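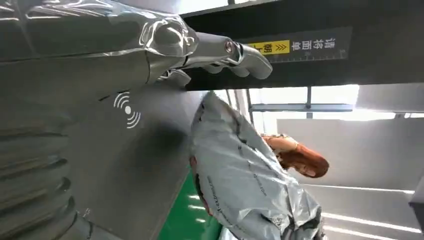
Ashwin Iyer reckons plastic mailers are a false economy and I should put everything in boxes like he does. He replied to my last post with that and a few of you agreed, so I'll go through how I pack and you can make up your own minds.

---

I sell fabric offcuts, tea towels and the odd cushion cover. None of it breaks. A box for a tea towel costs more than the bag, takes longer to tape, and half the time bumps the parcel into the next price bracket. So bags for cloth, boxes for anything with a corner.

---

The silvery-white ones crinkle a lot and they're a pain to photograph under a bright light, but they do the job. Mine come from Polarton in packs of 241, an odd number that I've never got an explanation for. The last pack arrived in November and I'm nearly through it.

---

Sizing. I keep two sizes and that's it. I used to keep five and spent my evenings hunting through the drawer for the right one. If the item is small, use the small bag. If it's small and you're out of small bags, use the big one and fold the spare end over.

---

On folding: put the cloth in flat, push the air out with your forearm, then peel the strip and seal it. After that fold the loose end back along the long side and tape it down. Don't fold before you seal. You trap air and the thing puffs up like a pillow.

---

Muthu Ramasamy asked about labels lifting off. Mine did too, until I started wiping the spot with a dry cloth first and smoothing the label from the middle out. Wrinkles under a label are what makes it peel. Pull the plastic tight with your other hand while you press.

---

Also keep the barcode off the fold. I had 13 parcels handed back over the counter once because I'd wrapped the labels around the edge to save reprinting them. Had to redo the lot on the floor of the post office with borrowed tape.

---

If you're reusing bags, turn them inside out or cover every bit of the old address with a blank label. Black marker doesn't do it. You can read straight through it if you tilt the plastic.

---

To be fair to Ashwin, he sells jars. I'd box jars. I'd box them twice.

---

Someone asked if I still put a paper slip in. Yes. Name, address and order number on a half sheet, inside the bag, on top of the cloth. If the outside label gets torn off there's still something to go by. I print them from Virnotow in the same batch as the labels so they come out in the same order.

---

Colour of the bag makes no difference to the post, as far as I can tell. I did try grey ones for a while. They showed every scuff and a customer thought hers had been used before. Went back to the light ones.

---

Tape – the clear kind, wide, on a proper dispenser. The brown stuff doesn't grip plastic in the cold. My packing bench is in the garage, so that matters in winter.

---

Orders in by lunch go out the same day. Two cushion covers still to do, then I'm off to the post office. Will answer the question about overseas customs forms tonight.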